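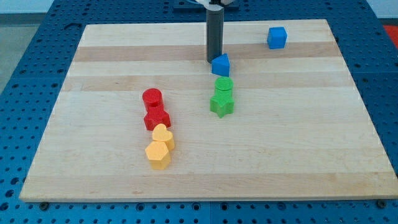 Hillbridge Toy and Play Library
Shape Blocks and Maple Boards: Frequently Asked Questions

The following answers apply to all block sets and boards issued from the Hillbridge counter. Questions not covered on this page should be addressed to Duygu Bozkurt, Loans Officer.

Who may borrow a block set?
Any registered member, and any nursery, school or childminder holding a group card. Group cards are renewed each November.

How long is the loan period?
Block sets are issued for 3 weeks. A loan may be renewed twice, provided that no other member has reserved the set.

Are the blocks suitable for children under three?
Small plastic blocks are not issued for use by children under three. Members with younger children may ask for the large foam shapes, which are catalogued separately.

May a board be borrowed without blocks?
Yes. Boards and blocks carry separate labels and count as separate items on a member's card.

How should the plastic blocks be cleaned?
Wash them by hand in warm water with a little washing-up liquid, rinse and leave to dry on a towel. Please do not use bleach or a dishwasher. Blocks should be fully dry before they go back in the bag.

How should a maple board be cleaned?
Wipe it with a damp cloth, following the direction of the strips, and dry it at once. Boards must not be soaked or left standing against a radiator. Oiling is carried out by the library – members are asked not to apply oil, wax or varnish themselves.

The strips on my board differ in colour. Is this a fault?
No. Maple varies from pale to honey-toned, and neighbouring strips seldom match. A gap or raised edge between strips should, however, be reported.

What happens if a block is lost?
Please tell the counter when returning the set. One missing block is not charged. Where 2 or more are missing, the replacement fee shown on the loan slip applies.

Can blocks be donated?
Donations are accepted in clean condition. Abelardo Mamani inspects all donated items, and those with cracks or sharp edges cannot be added to the collection.

How do I reserve a set?
Reservations may be made at the counter or by telephone. Reserved items are held for 7 days and then returned to the shelf.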